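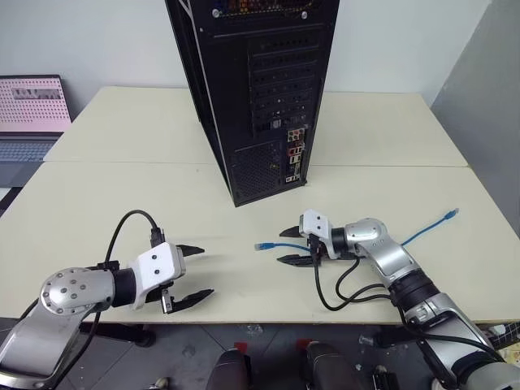

The back of a tower, up on the big cream table.

Progress report to the Trellach Fund
Vitholm Computer Reuse, Costport
August 31, 2025

Hi Lanying,

You said last time that you'd take a plain letter over the form, so I'm taking you at your word (the form is attached too, with the boxes filled in, because Hywel made me). It covers everything since March, when the second half of your grant came through.

The short version is that we've finished 54 desktop computers and they've all gone out the door. We told you we'd do 60 by the end of the summer, so we're behind, and I'll get to why. The money is in decent shape. We've spent $3231 and have $2000 left, and I'd like to talk to you about moving a little of that around.

The room

We're properly settled in the back room now, and I can't tell you what a difference it makes to have a big table. You can put a tower in the middle, turn it any way you like, and still have space for a screwdriver tray and a cup of coffee you'll forget about. The top has a seam running across it and small screws do love to find it, so Shengli has been going on at everyone to use the magnetic dishes. I've bought four more. They're on the receipts as "dishes" and I promise they aren't for lunch.

We also put up a second shelf for machines waiting on parts. Before that they were stacked in the hallway and the people upstairs were very nice about it for longer than they had to be.

What we do with each machine

You asked for more detail on this, so let me walk you through it. A tower comes in, gets a number on masking tape, and goes on the table with its back toward whoever's working. We start at the back because you learn so much from it before you've even plugged anything in. The slot covers tell you whether somebody has swapped cards around. The ports tell you roughly how old the thing is, and whether one got bent by a person shoving a plug in upside down (so many of those!). We check the audio jacks one by one with a cheap pair of headphones, since the kids who get these use them for classes, and a dead jack comes straight back to us as a complaint.

Then the side comes off and we blow out the dust. Fans, vents, the power supply grille, all of it. After that we wipe the drive, test the memory overnight, put a fresh system on and write up the sheet. Xolani rewrote the sheet in the spring so it fits on one page. The old one ran to three and people were skipping the middle.

On a good day two people can get through five machines. On a bad day you spend the whole afternoon on one, and it's the power switch.

Why we're six short

Two reasons, mostly. The Cui office donation was supposed to arrive in one load and came in three, and the last load was missing all its power cords. Cui were lovely about it and sent a box over, but we lost a couple of weeks. The other thing is drives. A lot more of them failed the wipe than I'd guessed when I wrote the application, and we won't send out a machine with a drive we don't trust. There are nine towers on the shelf right now that need a drive and nothing else, which is maddening to look at.

Training

This is the part I'm happiest about. Lourenço came to us knowing how to use a computer and not much about what was inside one, and he now runs the Saturday-style open bench on his own (we've kept the name even though we change the day all the time). He's patient in a way I'm not. We had eleven people through the basic course, and seven of them still turn up to help. One left for a job on a repair counter, so we lost a good pair of hands and I was thrilled about it.

What hasn't gone so well is the evening course. We tried it twice and got three people the first time and one the second. I think we picked the wrong hours, and I'd like to try late afternoon before giving up on it.

Where they went

Most went to families through the two schools on our list. A handful went to the job club at the library, and four to the seniors' lunch, where they've been used mainly for card games and video calls. I know the grant says "learning," but I'd argue a first video call counts.

What I'd like to ask

Of the $2000 left, $600 is set aside for the evening course. Could we put $400 of that into replacement drives? It would clear the nine on the shelf, finish the original target and give us three over. The remaining $200 would cover a late afternoon trial, and everything else stays as it was in the budget.

I'd also love for you to come by. Pick any bench session you like, wear something you don't mind getting dusty, and we'll put a screwdriver in your hand.

Receipts and the one-page sheet are attached. Hywel has checked the sums, so if you find a mistake please write to him and copy me in.

Thanks again, from all of us.

Vitholm Computer Reuse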